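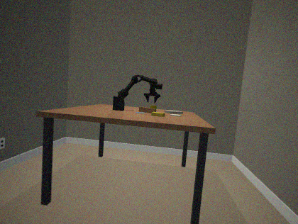 Warm orange-tan wood, slightly darker along the front edge. Black legs.

February
Posted by Rekha Garg to the Tallmont Dye Pot list

Re: Onion skins, is it worth it?

Hello all,

Yes, yes, a hundred times yes! I've been meaning to write up my winter of onion skins and your message was the push I needed, so thank you, and sorry in advance for the length. I'll put the original underneath each bit so it makes sense to anyone who missed it.

> I've got a carrier bag of brown onion skins saved up and I've never
> dyed anything apart from a T-shirt in the washing machine. Is it
> worth having a go on proper wool or will I just get beige?

You won't get beige! Well, you might if you skimp on skins, which I did the first time, and I got the colour of a weak cup of tea. With plenty of skins and wool that's been treated with alum you get golds and oranges and a lovely toasty tan. My first skein out of the big pot was very much the tabletop colour I've put at the head of this message, warm and a bit orange, and it dried lighter than it looked in the water. They all do, so don't panic and don't take it out too early either.

I used 370 g of dry skins for 500 g of wool, all brown onions. It took me most of the autumn to save that much, and I had to ask the woman on the vegetable stall if I could sweep out the bottoms of her crates. She thought I was mad and then wanted a pair of socks. Skins weigh almost nothing, so your carrier bag may be less than you hope. Weigh it before you make plans. If you're short, dye less wool, and keep the deep colour.

> Someone told me you don't need a mordant with onion skins. True?

Sort of. There's enough in them to stain wool without any help, but mine without alum was flatter, and the test bit I left on the windowsill faded a good deal faster than the one next to it. I'd use alum. It's cheap, it keeps for ever in a jar, and then the pot is ready for whatever you want to try next (and you will want to try something next).

What I did, in order:

Wash the wool in hand-hot water with a drop of washing-up liquid. Rinse, and leave it soaking overnight.

Dissolve the alum in a mug of boiling water, tip it into a pot of cool water, put the wool in, bring it up very slowly to just under a simmer and hold it there for an hour. Let it cool in the pot. I left mine until the next morning.

Meanwhile, boil the skins in a second pot for an hour, let them sit, then strain them through an old net curtain. The liquid looks like gravy browning and the kitchen smells of French onion soup, which is lovely for the first hour and less so at bedtime.

Wet wool into the strained dye, up slowly again, hold it, cool it, rinse. Hang it outside if the weather lets you.

Keep your dye pots for dyeing only, and your spoons too. I've got a wooden spoon with a band of red wool tied round the handle so it never wanders back into the cooking drawer. Open a window, and don't breathe in the alum when you measure it out.

> What sort of wool should I start with?

Anything that's all wool and not superwash, if you want the softer shades. Superwash drinks up the colour like anything, so if you want a really loud orange, go for that! I split mine between some Bellis four-ply, which is a plain cream, and a couple of skeins of Tresa, which has a bit of grey fleece in it. I'd honestly have bet on the cream one being my favourite, but the grey one came out a sort of old brass colour with little dark flecks and I can't stop looking at it. It's going to be a yoke, if I've enough.

I buy 100 g skeins because they fit my pot without crowding. Tie each one loosely in four places with figure-of-eight ties. Tight ties leave white rings. Ask me how I know. (I've decided to call that skein "deliberate".)

> And can you get any other colours out of the same pot?

This is the best bit. Don't pour it away! I put seven lots through the same pot, one after another, and the last one was a pale straw yellow that I like nearly as much as the first. Then I took a couple of the middle ones and dipped them in water with a tiny pinch of iron. It happens fast. One went from gold to olive green while I was turning round to find my glasses. Use less iron than you think, as too much makes the wool harsh, and rinse it well afterwards.

Red onion skins are a different game. I only had a handful and got a brownish green, not a trace of red. Some people on here have had much better greens from them and I'd love to hear what your water's like, because I suspect ours has a lot to do with it. We're on very hard water on this side of the valley.

One thing I'm still stuck on. I've been reading about the Plurach method, where you layer the skins and the wool dry in the same pot and pour the water over, so you get patches and speckles where they touch. Has anyone tried it with yarn for knitting? I can picture it on a shawl but I worry about it looking blotchy on a sleeve. I've got another bag of skins filling up behind the back door and I'd be tempted to have a go before spring, when I'll be wanting daffodil heads and won't have a pot free.

Do write back and tell us how yours comes out, whatever colour it is. And save the skins from the bottom of the bag, those thin dark papery ones. They're the strongest of the lot.

Happy dyeing,
Rekha

Search the list archive
Enter words to find
Go

Recent messages on this list
Walnut husks: how long do they keep in the freezer?
Re: Daffodil heads, fresh or dried
Bellis four-ply, has the cream changed?
Getting alum out of a kettle
Re: Re: Moths (again)
Wanted: large stainless steel pot, Tallmont area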